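The Sunday Pile

I fold laundry on the bed. My mother did it on the kitchen table, and my sister in Vesdale has an entire room for it, with a counter and a radio. I have a bed, and by three in the afternoon on a Sunday the bed has everything on it.

For years I folded the way I'd been taught, sleeves back, in half, in half again, and onto the stack. Then the stack went into the drawer and I'd spend the week digging through it like a raccoon. What changed my mind was a Saturday class at the Eynon library with Sirkka Kettunen, who has been folding other people's clothes for 26 years and has strong feelings about sweatshirts. Hers is a flat-surface method. You lay the thing down, you smooth it, and you don't touch it again until you know where the next crease is going (I am terrible at that last part – I grab!). 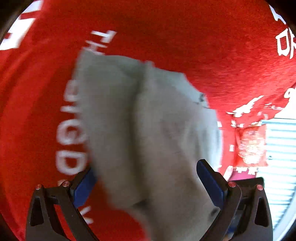
Gray-beige cloth over the red blanket, with one long crease down it.

A red blanket turns out to be a wonderful folding surface, by the way. I used to clear everything down to the sheet, but pale sheets swallow pale clothes and I'd lose track of my edges. Against red, a gray hem shows up from across the room. Plush has some grip to it too, so a sleeve tends to stay where you put it.

Sirkka's rule is to make a rectangle first and worry about size later. Get one side straight, then bring everything else to meet it. Thick seams are the enemy. They push up through the layers and give you a lump, and she just shrugs at lumps. 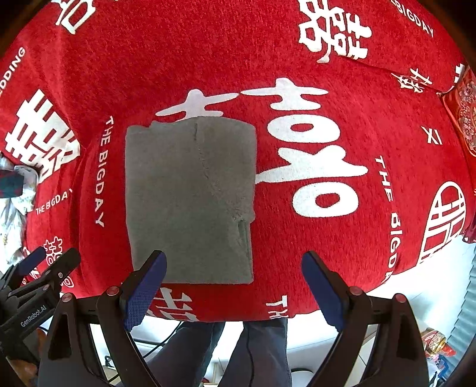 I've stopped fussing over the top edge, for instance. If the bottom is neat and one side is straight, it goes in the drawer and I move on to the next one. My first drawer took me the better part of an afternoon. Now I can get through the pile in roughly 3 songs' worth of humming, unless there are fitted sheets, and I'm not discussing fitted sheets.

Socks I still throw in a basket. Sirkka knows, and she's asked me to come back in October for the second class.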